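Chapter 2
Why We Write Things Down

We use cookies to remember your reading position. Accept | Manage settings

My first real job was in the stockroom at Tveit, and I was terrible at it. I thought I had a good memory! Then one June morning Huia Tapsell, who ran the place, asked me how many hinges we had. I said 867. She walked me over to the shelf, we counted together, and we got to 713. I wanted to crawl under the bench.

What she did next is pretty much what this chapter covers. She handed me a pencil and a ruled notebook and told me to write down every item that came in or went out, at the moment it moved (I used to save it all up for lunchtime, which was my whole problem).

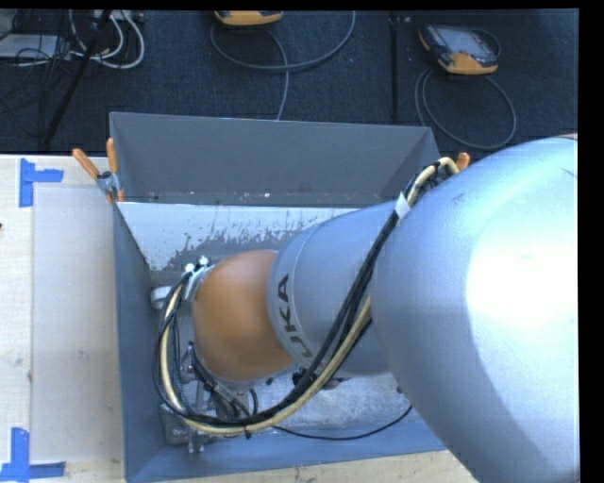
Figure 2. A KUKA arm reaching into a metal bin on a wooden table.

A record like that notebook is called a running tally. You start with an opening count, add what arrives, subtract what leaves, and the number at the bottom of the page should match the shelf. When it doesn't, you have a discrepancy, and we'll spend most of Section 2 hunting those down.

Before you read on, grab some paper and list everything you used up yesterday. Coffee, soap, bus fare, all of it. Keep the list handy, we'll need it for the first exercise.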